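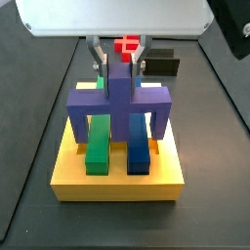
Gripper closes on the crossbar instead of the column when lifting a part off its base

Posted by tandley_cell, Dec 25, 2025

I have a two-finger gripper on a small arm, driven through Niltero 2. The job is to lift a purple part off a yellow base. The part has a tall center column with a wide crossbar and a leg at each end. The fingers should straddle the column and close on it above the crossbar.

The approach pose looks correct. On the final descent the planner goes a few millimeters too deep and the fingertips press on the top of the crossbar. The arm then faults on force, or it closes with one finger riding up. A fixed camera supplies the pose estimate. I logged 276 attempts and the depth error is nearly always in the same direction. Lateral error is small.

What I have tried: a new hand-eye calibration, a slower descent, a tighter fit threshold on the point cloud. None of it changed the bias. The green and blue blocks standing in the base are in the collision scene as static boxes.

Krisztina Bodnár

A one-sided depth error with good lateral accuracy is usually a frame or offset problem. Check these in order.

First, the tool frame. If it was defined with the fingers open and your linkage swings in an arc, the tips change height as they close. Measure tip height open and at grasp width, and put the difference in the grasp offset.

Second, what the fit is locking onto. The crossbar is the largest flat surface on that part, and so is the top of the base. If the segmentation lets base points in, the fit gets pulled down. Crop the cloud above the base plane before registration. I keep at least 2,000 points on the part after the crop – below that the fit wanders.

Third, stop commanding an absolute depth. Descend to a pre-grasp height above the crossbar, then do a guarded move with a low force threshold, and back off a set distance before closing. In Niltero that is two segments with the contact condition on the second one only.

Also take the part out of the collision scene for the final segment only, or allow contact between it and the fingertips. Leave the blocks in.

vadport_m

Had this on Major. Reinstalled the driver and it went away. Might be worth a try.

tandley_cell

It was the tool frame, mostly. Tips drop 2 mm between open and grasp width. After the crop I have 1,779 points left, so I will move the camera closer and post the new log in January. Guarded move is in and the force faults have stopped.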